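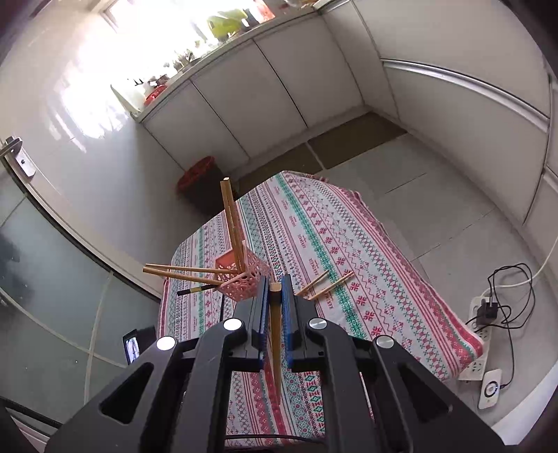
**3.2 Where utensils live between meals.** Most homes in our Varuvmont sample keep everyday utensils in a drawer, and we went in expecting drawers to be the whole story. They weren't. A good share of the homes keep at least one type of utensil out in the open, in a cup, jar, tray or basket, and the type most often kept out is chopsticks. Figure 3 shows a typical table holder, a pink plastic basket with a lattice of hexagons, and the chopsticks around it are in every position we had to code for: leaning up out of the basket, sticking out of it nearly flat, and lying loose on the cloth to the right. We call these three positions *upright*, *splayed* and *stray*. Codes are per utensil, not per holder, so one basket can carry all three at once and often does.

**Figure 3.** Table holder with chopsticks, upright, splayed and stray. Patterned cloth on table; kitchen counter behind.

Some notes on the terms. Upright is anything steep enough that the holder wall or another utensil is holding it up. Splayed means the utensil is still partly in the holder but lies close to flat. Stray is out of the holder completely but on the same surface. A utensil on a different surface (counter, sink edge, stove) was logged as *away* and is treated in Section 3.4. In-hand utensils, or anything being held at the moment of observation, got no position code at all. We argued over this for a while. Coding them by where they seemed to be headed was tried in the pilot and the two coders did not agree enough to keep it.

**3.2.1 Sample.** 166 homes, all in the Varuvmont area, visited once each. Recruitment was through flyers and a mailing list, so the sample leans toward people who don't mind strangers in the kitchen. Of these, 777 separate storage spots were logged, a spot being any place where eating or cooking utensils were left when not in use. Drawer compartments count as one spot per compartment. Holders count as one spot each. A loose utensil with no holder nearby counts as a spot by itself, a rule that in hindsight bumps up the total for messy counters and should probably be changed before anyone reuses the protocol.

Homes were asked not to tidy beforehand. Many tidied anyway. Several people told us so at the door.

**3.2.2 Holder shape.** Shape seems to matter more than size. Tall narrow holders (jars, mugs, the tube type sold for cooking spoons) give mostly upright codes. Wide low ones give splayed. This is not surprising, a long thin thing in a short wide thing tips over. What did surprise us is how little people mind. When asked to rate their own storage on a simple good/ok/bad card, owners of wide baskets picked "good" as readily as owners of jars. Typical comment: "they're all in there, more or less."

Open-work walls came up in interviews more than we planned for. People with lattice or slotted holders mentioned air and drying, nearly always without being asked. People with solid cups mentioned the gunk in the bottom, also without being asked. We did not test drying and make no claim on it. But as a stated reason for picking one holder over another it beats looks, price and "it was a gift," in that order. A second thing about open walls, seen by both coders: thin utensils can catch in the gaps and end up at odd angles. We had no code for poking through the wall versus over the rim, and folded both into splayed. A finer scheme would split them.

**3.2.3 Mixed sets.** Very few holders contained one matched set. Chopsticks in particular drift. In Figure 3 there is a darker one, black shaft with a wooden tip, in with light wooden ones, and this sort of mix was normal across the sample. Households explained it three ways: pairs bought at different times, singles left over after a partner got lost or cracked, and takeout pairs that somehow stayed. Asked whether they match pairs before eating, most adults said yes. Most children, where present and willing to talk, said no.

Mixed sets make the counting of *pairs* shaky, so all the tables below are in single utensils. Earlier work at our own lab (the Sasell kitchen diary, unpublished) used pairs and we were not able to line the two up.

**3.2.4 Table or counter.** Holders kept on the table differ from holders kept on the counter. Table holders have more stray codes. Counter holders have more away codes, mainly toward the sink. Our reading: the table is where utensils get set down mid-task, laying out or clearing, and people drop them near the holder and leave the last step for later. Counter holders sit close to washing up and the in-between stage happens at the sink instead. Could also be simple room. Table holders usually have open surface on all sides, counter holders are often wedged in with plants, bottles and small appliances, so there's noplace for a stray to be stray.

Tablecloths: we logged these as present/absent only, and plain/patterned was added late, after home 13, so the early records lack it. Coders reported that stray utensils on busy patterned cloths were harder to spot from the doorway. All spots were checked a second time from beside the table for this reason. We think misses are few but cant put a number on it.

**3.2.5 What "tidy" means to the owner.** Each participant was asked to tidy the holder "the way you'd want it," with no further instruction. Three patterns. Some only picked up the strays and pushed them in anywhere. Some stood everything upright, then stopped. A smaller group emptied the holder and started over, sorting by length or color and turning all the tips one way. The first group was the largest by a clear margin and also the quickest, unsurprisingly. Splayed utensils were mostly left alone by this group, even when they stuck out well past the rim. To the owner they were already put away.

This last point matters for Section 4. The Flundia checklist, used in our pilot, scores splayed and stray as the same fault. Our participants plainly did not. For them the line runs between in the holder and out of it, and angle is a matter of taste. We therefore score stray as *unfinished* and splayed as *finished, loose*, and give results both ways so readers can compare. The Hinojosa homes, visited in July under the same protocol, are reported separately in Section 3.5, becuase the holder types there were different enough that pooling would hide it.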